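Drikside Ships Its Commuter Bike Lock, and Skips the App

VILLALBA – Drikside is taking orders this month for the Zomlow, a frame-mounted bicycle lock with a key, a steel shackle and no battery. It replaces the Ulla, the company's connected lock, which was dropped in January after 14 months of testing.

We had doubts about the Ulla from the start. It unlocked by phone, logged every ride and sent an alert when someone leaned on the bike. Test riders liked it for a week or two. Then they began asking for a key, usually after standing in the rain with a dead phone. Of the 343 riders in the trial, more than half had turned the alerts off by the end.

Most bike locks are sold with claims that are hard to check. "Theft-proof" is one we won't be using. A thief with a grinder and enough time will get through the Zomlow, as they will through any lock a person can lift. What we can say is that it held for 4 minutes against a cordless grinder in our shop, and that we ran the test 17 times. An outside lab has not repeated it yet. Buyers should treat our number with some care until one does.

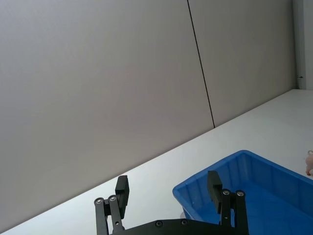

What it costs and what it leaves out

The Zomlow sells for $89 with two keys and a mounting bracket. There is no subscription and no premium version. We also looked at bundling theft insurance, as several lock makers do, and read through the fine print. Too many claims hung on a receipt or a broken shackle that the rider would no longer have, so we left it out.

The bracket fits most round frame tubes. It does not fit most carbon frames, and we don't plan to make one that does.

Orders placed now ship in April – later if the keys are held up again.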